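Notes d'intervention, Plernevel, session « Logiciel pour la manipulation »
Intervenante : Sigita Priedītis
Titre : De la pince tenue en main au bras : estimation d'ouverture, horloges et replanification

Diapo 1. Titre
Remercier Ladi Okonkwo (perception) et Yae Chiba (planificateur). Annoncer que les questions se prennent à la fin, sauf sur les repères : les prendre tout de suite.

Diapo 2. Périmètre
On parle de la chaîne logicielle Flullier, branche Bullwood. Entrée : vidéo fisheye d'une pince tenue en main. Sortie : consignes cartésiennes et ouverture de pince pour le bras. Pas d'apprentissage aujourd'hui, Nanami Hamada traite la politique dans l'exposé suivant.

Diapo 3. Modèle de caméra
Projection équidistante, quatre coefficients de distorsion. Le cercle utile est masqué avant toute détection de points. Insister : le masque est appliqué en coordonnées brutes. L'appliquer après rectification déplace la limite et laisse passer des points faux en périphérie.

Diapo 4. Ouverture des mors
Un marqueur carré par mors. On calcule la pose de chacun, puis la distance projetée sur l'axe de fermeture. Si un seul marqueur est détecté, on suppose la symétrie et on lève un drapeau dans le journal. Au-delà de 4 images consécutives sans aucun marqueur, le segment est coupé. Ne pas interpoler plus loin : Tomomi Nishimura a montré que l'instant de saisie glisse et que le planificateur ferme la pince trop tôt.

Diapo 5. Synchronisation
Deux horloges, caméra et contrôleur. Décalage mesuré au démarrage puis recalé en continu par un filtre du premier ordre. Latence totale observée : 31 ms, dont 23 ms entre l'exposition et la mise à disposition de l'image. Le reste se partage entre détection et transport. Transition : on sait dater une pose, reste à la situer.

Diapo 6. Localisation
Odométrie visuelle-inertielle, carte construite une fois par poste. Difficulté principale : les grandes surfaces unies, pauvres en points d'intérêt. Les rideaux n'aident pas, les plis bougent dès qu'on passe à côté. On pondère donc les points par leur stabilité d'une session à l'autre. Montrer la vue suivante, laisser le temps de repérer les deux marqueurs.
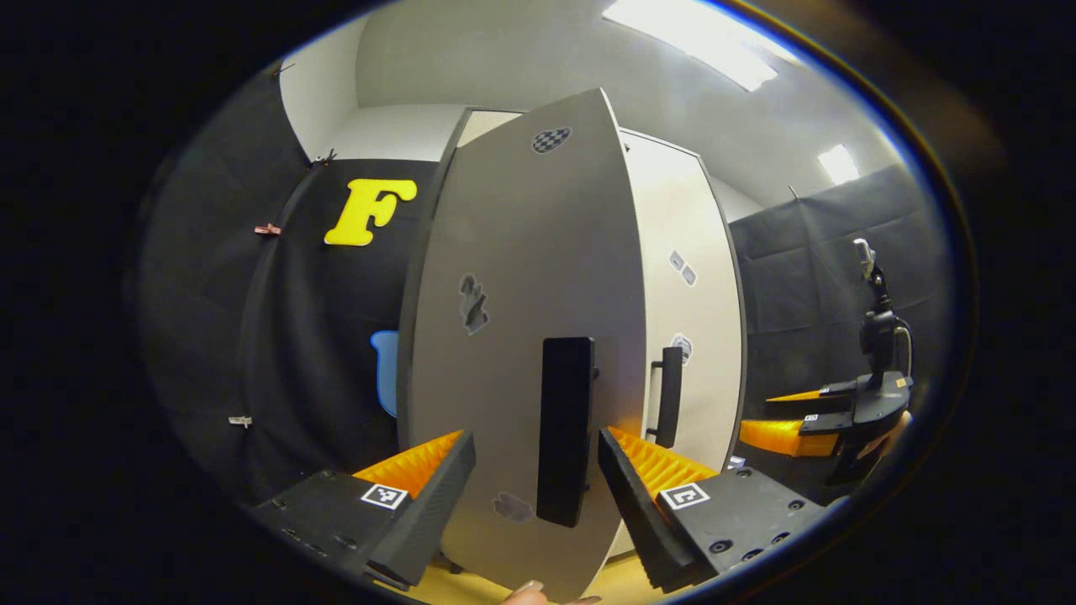 Fig. 3. Vue fisheye de la pince tenue en main, mors ouverts devant un panneau gris clair à poignée noire ; bras robotique à droite.

Commenter le panneau : gris clair, presque sans texture, au milieu du champ. La pastille à damier près du haut donne des coins nets, la lettre F jaune sur le rideau aussi. Le bras est dans le champ : ses points sont à exclure de la carte, il n'a rien de statique. Nous utilisons un masque par instance, rafraîchi à chaque image clé.

Diapo 7. Replanification
Le module Sasaki reçoit la trajectoire de la pince, la transforme dans le repère de base du bras, vérifie l'atteignabilité et les collisions. En cas d'échec, rejet du segment entier. Pas de réparation locale : les trajectoires réparées passaient la vérification mais changeaient l'angle d'approche sur la poignée.

Diapo 8. Limites
Calibration main-œil encore manuelle. Relocalisation fragile quand le panneau occupe tout le champ. Journal trop verbeux, Yae reprend le format en août.

Réserve, si question sur le temps réel : le planificateur tourne hors ligne. Seul l'asservissement de la pince est en boucle fermée.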